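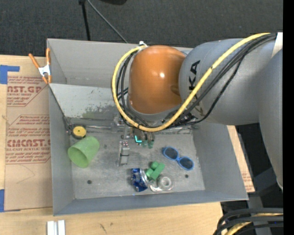
Fin de semana gratis en Bridus, ¿quién se apunta?

tillura_fan
¡Por fin! Llevo desde abril esperando para probar el modo de 11 contra 11. ¡Ya tengo 2000 monedas guardadas del otro juego y se pueden traspasar!

Panasiuk105
El modo está genial, pero el mapa de Lastham es enorme y te pasas media partida corriendo.

tillura_fan
¡Qué va, si es el mejor! Coge la tirolina del puerto y verás.

norte355
Yo con Panasiuk en lo de Lastham. Eso sí, el cooperativo me encanta. ¿Jugamos esta noche?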